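Reading a case report like a grown-up

8th June

My sister-in-law sent me a case report last week with the subject line "THIS IS WHAT I HAVE." It was a single patient, a woman in her fifties with fatigue, an itchy rash on her shins and liver numbers that kept creeping up. After months of shrugging, her doctors pinned it on a supplement for joint pain. Serena has fatigue and itchy shins. She also has a new puppy and very dry heating, but I kept that to myself until the second phone call.

I used to copyedit for a small medical publisher, so I get sent these things a lot. I am not a doctor. What I do have is a long memory for how the sausage gets written up, and I've grown suspicious of the form.

A case report exists because something odd happened. That is the price of admission. If the joint supplement had done nothing to the patient, no one would have sat up late typing about it. So you are reading one end of a very long line, and you can't see the rest of the line from there. How many people took the same capsules and felt fine? The report doesn't know. Most of them admit as much in the last paragraph, where readers have already stopped reading.

Then there's the timing argument. She started the capsules in February, she got sick, she stopped, she got better. Sounds airtight. But people also get better from things all on their own, and this patient stopped 2 other medicines in the same week. I had to go to the table to find that out. The abstract mentions only the capsules.

Serena Santoro, who is no fool and would like that on the record, pointed out that doctors do catch real dangers this way. Fair. Somebody has to notice first. My complaint is with what happens next, when one careful "may be associated with" gets passed along until it comes out the other end as "causes." I found 5 wellness sites quoting this report. One of them had turned the patient into "patients." Another was selling a liver cleanse called Stakora, 40 dollars a bottle, right under the scary part. I'd like to see the case report on that.

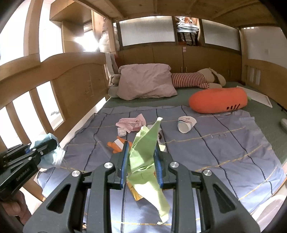 Green paper, gold paper, blue cloth.

My old boss, Vinzenz Haslinger, used to make new hires cross out every sentence in a manuscript that went further than the data did. I did one that ran to 26 pages and gave him back maybe a third of it. He thought I'd been generous. The author wrote in to say we had gutted his discussion section, and I suppose we had.

What I told Serena was to ask her own doctor for a plain blood test and to bring the bottle of whatever she's taking, with the label still on it. She isn't taking the supplement in the report, by the way. Hers is a different one with a similar name and, as far as I can tell from the label, none of the same ingredients. She's going in anyway. I said I'd drive.

Comments are open, but if you're here to tell me about your cleanse, please bring a control group.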